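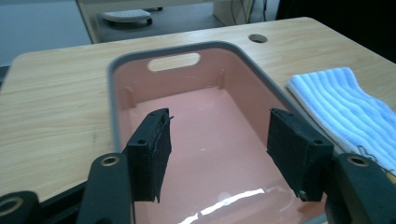
Towels, Trays and One Stubborn Shelf

Hi again! I promised a few of you a write-up on the great linen sort-out, so I finally put a page together. If you only came for the pretty stuff, scroll away. If you want to hear me go on and on about towels (and I will), stay right where you are.

I started on a Wednesday after lunch with every hand towel I own in one big heap on my bed, which is a terrible place to put anything you plan to sort slowly. They'd been living in a cupboard where you pulled one out and four more came with it. My friend Riaan Rampersad had been telling me for ages to quit stacking and start using containers, and I kept saying I didn't have room for containers — well, I had plenty of room once the old stacks were gone.

My favorites for small linens are the pink kind with a gray rim and a handle opening at the end. I like a color I can spot when I'm half awake, and I like having somewhere to hook my fingers when the bin is up high. Guest towels go in one, washcloths in another, and the odds and ends that don't match anything get their own (that one fills up fastest, don't ask me how).

Ivan Hrynyshyn gave me the other half of the system, which is to keep a shallow tray for whatever is in use this week. You fold the towel once the long way, fold it again, and lay it in with the stripes running the same direction as the long side. It looks so much neater! Stripes are great for this, too, because you can see right away when your fold has gone crooked. I refolded one blue striped towel so many times that I started to take it personally.

Striped towel in the tray, folded and lying mostly to the left, with space left over at the end. I'd put washcloths in that space, or a bar of soap if you're setting up for company. 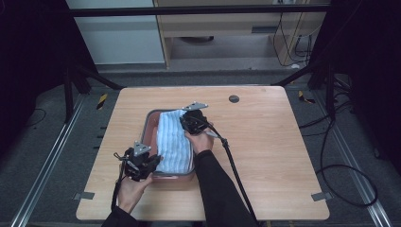

Should the towel fill the whole tray?

Leave a hand's width free at one end if you can. It gives you room to get your fingers under the fold and lift the towel out in one piece, and a tray that's stuffed to the corners tends to come out of the cupboard all rumpled anyway.

A few leftovers from my notes. Wipe the bins out before you load them, even new ones. Put the fluffy towels in last, as they take up twice the space you think they will. And if you label things, put the label on the short end, where you'll be looking when it's on the shelf. I put mine on the long side the first time and had to peel off every single one.

I still have the bath sheets to do, and they won't fit in anything I own, so they're on the chair in the hall for now. More pictures in December, once I've dealt with the tablecloths!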